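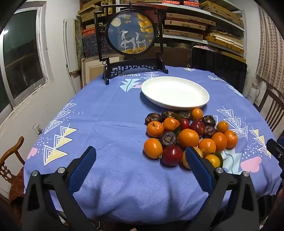
Page last changed: December, 9:40 p.m.

Diary
by Marcelle Baudry

Print this entry | E-mail this entry

Day two of the cold cure, or what my sister calls the cold cure. She has bought into a thing called the Conden method, and because I was silly enough to say on the phone that I'd been sleeping badly, I now own the book as well. It came in the mail with a note reading "just try it!!" and a bookmark at chapter 2, so I suppose she thinks I don't need chapter 1.

The idea is that you lower the bedroom to a temperature the author won't state, wear socks, and eat nothing after four in the afternoon except fruit. You write down when you fell asleep. I would like to know how a person does that. I've been trying to work it out since last night. If I'm awake enough to write it down, I wasn't asleep, and if I was asleep, I'm guessing in the morning. The book says "most readers find this becomes natural." Most readers are making it up, I think.

Anyway, I did it. Fruit for supper, blue cloth on the round table, and I felt like a person in a brochure for about ten minutes. Then I was hungry. By eight I was reading the back of a cracker box as if it were a novel. I did not eat the crackers. I ate them at eleven.

The book is 617 pages, if you can believe that, and as far as I can tell the advice takes up maybe six of them. The rest is letters. A man in a town called Idell had not slept for a year, tried Conden, and now sleeps so well his wife worries. A woman threw away her alarm clock. They all write the same way, too – same little jokes, same fondness for the word "profound." I read four of them out loud in different voices and they still sounded like one person.

There is also a graph. It goes up. I looked for what was on the side of it and there isn't anything on the side of it.

I called Mrs. Delaunay downstairs to ask if my window being open was letting the cold into her kitchen, and she said no, but why was my window open in December. I explained. She is 67 and told me she has slept badly since she was thirty and has done a great deal of ironing as a result. She didn't sound sorry about it. She asked what the book cost and I said it was a gift, and she said well then.

What bothers me is that I did sleep last night. Quite well, really. From a little after midnight until the radiator started knocking. My sister will say it's the method. I'd say it's because I was up at five the morning before and walked to the Zenetti bakery and back twice, having left my gloves on their counter. Or it was the crackers. One good night doesn't prove a thing either way, and I refuse to tell her about it until I've had a bad one to go with it.

Other matters. The gas bill is $124, which I don't understand, seeing that I'm supposed to be living in a refrigerator. I'll call them, and they'll play me the flute music. The hall light is out again. I finished the gray sleeve and it is longer than the other gray sleeve, so either I pull out the last few inches or find somebody with uneven arms.

Wrote back to my sister this afternoon. I said the book had arrived and looked very thorough. She'll read that as a yes. She reads everything as a yes – it was the same with the magnets, and with the water filter that hummed, and I still have both in the closet because she asks after them when she visits.

I skipped to the last chapter to see how it comes out. It recommends a second book.

Window is open a crack tonight. Socks, yes. I'm having toast, though, and I'm not writing down what time I fall asleep. I'll put down a time in the morning that sounds reasonable, the way I suspect they all do in Idell.

Contact Marcelle | © Marcelle Baudry, please ask before copying | Back to top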